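Centro Undow recolhe lápis e afiadores para a sala de desenho

28/06/2021 – Por Danish Baloch

O Centro Undow concluiu a recolha de material de desenho iniciada em February, segundo o calendário interno da instituição, e conta agora com 430 lápis, entre grafite e cor. A informação foi confirmada pela direção, que agradeceu às famílias e à papelaria Chaudhry, responsável pela oferta de 200 unidades.

O material destina-se às oficinas de natureza-morta, orientadas por Bushra Bangash. As sessões têm a duração de 2 horas e estão abertas a participantes inscritos, sem custos adicionais. Cada mesa dispõe de lápis de grafite, lápis de cor, um afiador e um modelo para observação – nesta primeira fase, fruta artificial.

«Os lápis ficam em copos, de pé e à vista, para que os participantes escolham sem demora», afirmou a orientadora. A fruta permanecerá na mesma posição até ao final de cada série de exercícios, de modo a permitir a comparação entre desenhos.

Estão previstas três séries: contorno, sombra e cor. Os trabalhos serão depois expostos no átrio da Hasanard, entidade que apoia as oficinas. As inscrições decorrem na secretaria do centro, durante o horário de expediente.

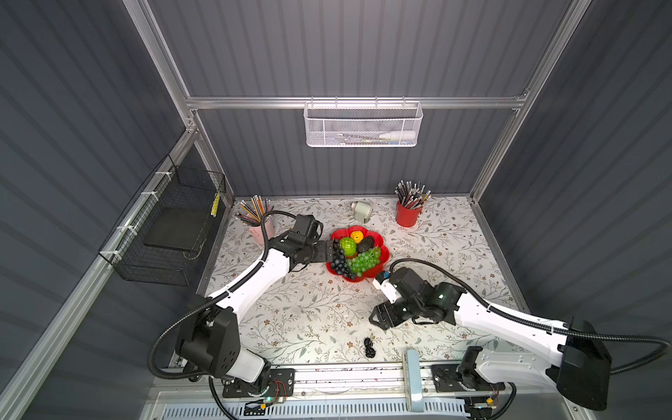
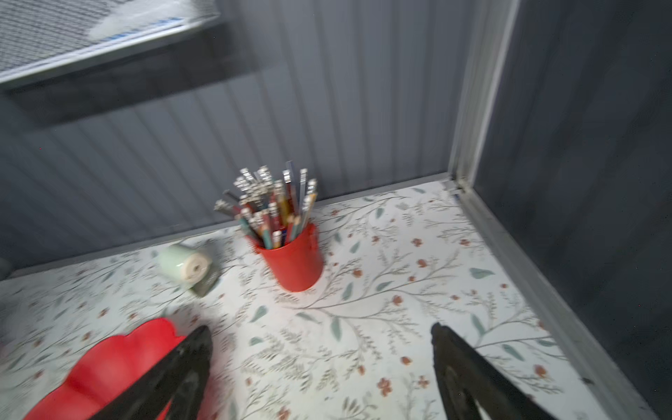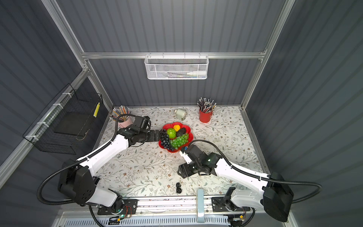

O copo vermelho com os lápis, ao fundo da mesa, e o afiador.

Comentários

Irfan Pirzada
Ainda aceitam lápis de cor usados? Tenho uma caixa em bom estado.

Rizwan Hashmi
Boa iniciativa. Falta indicar a idade mínima para a inscrição.

Timo Kuhlmann
As uvas são sempre o mais difícil, sobretudo as verdes. Parabéns à professora Bushra.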